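Boards > Hobby Robotics > Meetups and Visits > Lincombe open day, who went?

Lincombe open day, who went?

**solderpup**
So I finally made it to the Lincombe open day on Friday and I have thoughts, mostly good ones. I'd been putting it off for three years (it's a long drive and I hate parking over there).
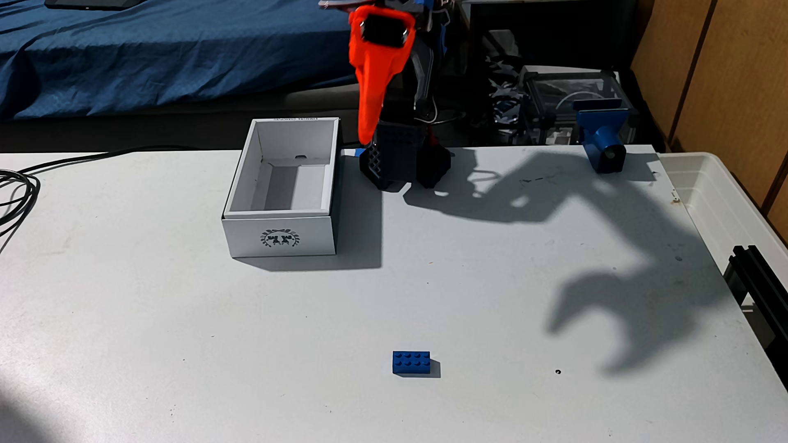

Anyway, I got in a bit before ten and there was already a line for the badge table. They told us 300 people had signed up, and I believe it, the hallway was packed. I skipped the welcome talk and went straight to the small arm demos, which is what I came for. I've been building a printed arm since March and I wanted to see how other people deal with the same stuff I'm fighting: cable routing, a base that doesn't tip, fingers that don't flex when you squeeze.

The pick and place session was the best part of the day for me. It's such a simple job, one blue brick on a white table and a box to put it in, and you could stand there and ask anything you wanted. The woman running it let me steer for a few tries. I got the brick on my second go and then missed it four times in a row, so don't hire me. She said they'd logged 1,097 tries with that setup so far and that the first few days' worth were pretty much garbage.

Did anybody else go? I want to hear about the afternoon, I had to leave at two.

**kettle_logic**
I was there! Stayed till they kicked us out. The afternoon was the Drudlow people with their warehouse cart, and I'm sorry but it was a sales pitch. 22 minutes of slides before the thing rolled an inch. Then it rolled, it stopped at a cone, everybody clapped, more slides.

The small arm stuff was way better, agreed. I love those long tapered fingers. Mine are short and stubby and they knock everything over on the way down.

**mossback_jr**
Going to disagree with both of you a little. I thought the arm demo was the weak spot. One brick, one color, on a plain white table? Of course it works. Put out a handful of mixed parts on a wood bench and then call me. The Drudlow cart was dull to watch but at least it's doing a job somebody pays for.

**solderpup**
@mossback_jr I get that, but I'd rather see the boring version done out in the open where I can poke at it. I asked about mixed parts and she said they tried it and it went badly, and then she told me how it went badly, in detail, for like ten minutes. I learned more from that than from any talk. Also it's an open day, half the crowd was under twelve!

**mossback_jr**
Fair on the kids. I still say plain backgrounds give people the wrong idea. My brother-in-law went home thinking he could have one folding his laundry by summer.

**tinbadger**
Couldn't go, so thanks for writing it up. Question about shadows. With one strong light you get a big hard shadow of the arm right across the work area, gripper and all. Did anybody say if that messes with the camera? Mine goes nuts in the late afternoon when the sun comes in low and I've been taping cardboard over the window like a crazy person.

**solderpup**
@tinbadger yes, I asked that too! Her answer was that they leave the shadows alone and record at different times of day so the thing gets used to them. She didn't claim it was solved. The other guy at the table thought you should just buy two cheap lamps and be done with it, and they kind of bickered about it in front of us, which was fun.

**kettle_logic**
Two lamps. I'm with the other guy. I spent a whole winter on the "different times of day" plan and then bought two lamps.

**tinbadger**
ok, lamps it is. And where does everybody put the fixed camera? I've got mine straight overhead and the arm blocks it half the time.

**solderpup**
Off to one side, low, pointed in at the middle of the table. Print yourself a bracket, it's an evening's work. Use more infill than you think, my first one sagged. And do something about your cables before you do anything else. I lost a motor in April because a loop caught on the elbow.

**mossback_jr**
Seconding the cable thing. See, we can agree.

**kettle_logic**
For anyone thinking of going next time: parking was 37 bucks in the garage by the front door and free behind the Kpodo building if you don't mind a walk. The coffee was bad. Bring a sandwich.

Comments (3)

**greasefinger**: Free parking behind Kpodo fills up by nine, fyi.

**olive_drab_dan**: Took my two girls, they drove the arm and haven't shut up about it. Worth the gas.

**pinwheel88**: Are the slides from the Drudlow talk posted anywhere? I kind of liked it, sorry.

Related threads
Banthorpe spring demo night, carpool from the north side
Printed gripper fingers: PETG or TPU?
Cable loops catching on the elbow joint
Cheap lamps that don't flicker on camera
Lincombe open day, last year's thread (locked)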